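Second progress report: weighing and sorting examples, Jirkon workcell

Hello Margit, and hello to anyone else at Skarkine who gets this forwarded. You asked for something you could read over a cup of tea, so I've kept the tables out of it. The spreadsheet is on the shared drive as before if you want the lot.

The headline number first. We now have 1,116 recorded examples on the drive, and 414 of those are new since the last report. That's a bit behind the plan we sent you in the spring. I was hoping to be further on by October, and I'll come to why we aren't, but the newer recordings are a great deal better than the early ones and I'd take them over a bigger pile of the old sort any day.

A quick reminder of what we're collecting. Each example is one complete go at the weighing job, driven by a person from start to finish: pick up a package, put it on the scale, let the reading settle, take it off, send it on to the belt or back to the crate. The operator wears the gloves and headset, the robot copies, and we keep the camera views, the joint positions and the commands. The model we train on these is still called Brito (I know, I know, I did promise to find it a proper name).

Genivaldo Coutinho has been doing most of the driving. He came over from the packing side in the summer and he's far and away the smoothest operator we've had — you can watch one of his runs and one of mine one after the other and you'd think mine had been recorded on a boat. We did wonder whether it was a problem having so many from one person, and it is, a little, so two more people are now learning the rig and should be doing full sessions by next month.
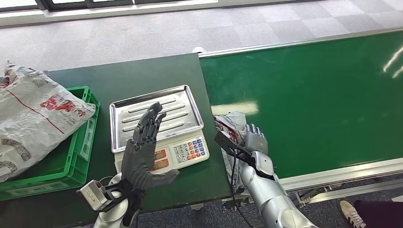 The scale has turned out to be the hardest part of the whole job to teach, and it's eaten more of our time than the belt and the crate put together. The trouble is the waiting. A person puts a bag down, lets go, and waits without thinking about it, but in our early recordings the operators tended to hover or give the package a last little nudge, and Brito learned the nudge beautifully. So we changed the instructions. Hands come well clear of the tray before the reading counts, and they stay clear until the operator calls it. Hand position matters for another reason too: with the left hand up in front of the scale like that, the fingers and thumb partly hide the orange display panels from the head view, and a model can hardly learn to wait for a number it can't see properly. We've asked everyone to park the left hand further out to the side from now on. I've also gone back through the older recordings for the same fault and marked 145 of them as not to be used for the reading step, though they're still perfectly good for picking and placing.

That brings me to soft packages. The first batch was nearly all boxes, which was my choice, and I'd choose differently now. Bags slump, they crease, they hang over the side of whatever you put them on, and the shape you pick up isn't the shape you put down! Of everything we have so far, 369 examples use plastic bags or soft packs, and I want that number a lot higher before the next training run. Genivaldo has worked out a two-handed lift, one hand supporting underneath while the other steadies the top, and it seems to suit the bigger packs. We haven't recorded enough of it to say whether Brito picks it up.

Results, briefly. On boxes, the current version gets through the full job more often than not without anyone stepping in. On bags it manages the pick quite nicely and then tends to come unstuck at the tray, usually by setting the thing down half over the rim. I don't want to put a percentage on either until we've done the proper test in the same lighting, with packages it hasn't met.

Money is fine. We're under on equipment and slightly over on operator hours, and I'd like to move some from the first to the second if you're happy with that. The Clandeck licence, which we use for labelling, is up for renewal and costs the same as last year. I'd keep it. The labelling is dull enough without switching tools halfway through.

For the next stretch I'm planning on soft packs nearly every session, the two new operators working on their own, and a set of deliberate mistakes with recoveries — a bag dropped short of the tray, a package sliding off the pile, that kind of thing. We've got hardly any of those and Brito has no idea what to do when it happens.

Two things I need from you, Margit: a yes or no on moving the money, and a decision on whether you still want the demonstration at your place or would sooner come to us. Coming to us would save packing up the belt. Mornings before eleven are best, as we're usually recording after that.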